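Speaker notes: Keeping small jewelry in order
Talk at the Nandbridge evening meeting, 22nd June
Speaker: Heike Harms

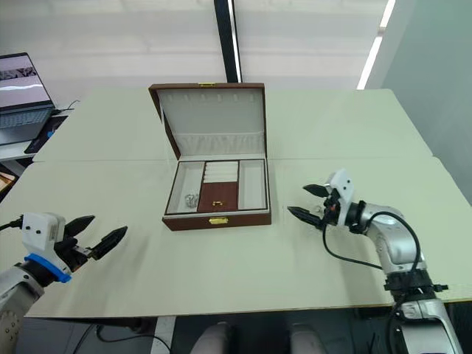 Opening (5 minutes)

Good evening and thank you to Adeel Butt for the invitation. Say my name slowly, people often miss it.
I start with a question to the room: who has a chain at home that is in a knot? Wait for the hands. Then tell the story of my mother's soup bowl, where all her earrings were living together for many years.

The box with the open lid

Leave the slide on the screen during this part.
The box is a normal size of thing, dark brown outside and white inside. I like the white lining very much, because a small silver piece is easy to find on it.
Point to the long place on the left, where the silver piece lies. The long place on the right is empty. I recommend to keep one like this, for the things we take off in the evening when we are tired.
The ring rolls are in the middle, at the back. One ring in one place, please, with the stone up.
In front of the rolls is the brown panel with the little gold pull. Ask the room what they would keep there. My own answer is the papers from the jeweler, folded small.

Necklaces

They go up in the lid. Close the clasp of the necklace first, then hang it, then put the lower end in the gathered pouch. If we forget the pouch, the chains swing when the lid is closed and we have the knot again.
Arsalan Magsi asked me in March about very long chains. I fold them one time. Heavy ones I lay flat in a drawer.

Cleaning the lining

Soft dry brush, from the back to the front. No water on the leather trim, or on anything that looks like leather.
If somebody asks about sprays: I do not use them, and I can't say which is good.

Practice at the tables

Work in groups of 2. Each group gets one knotted chain, a pin and a flat plate. Oluf Ladefoged has the plates.
Stop them after the tea is ready, also if the knot is still there.
Remember to collect the pins.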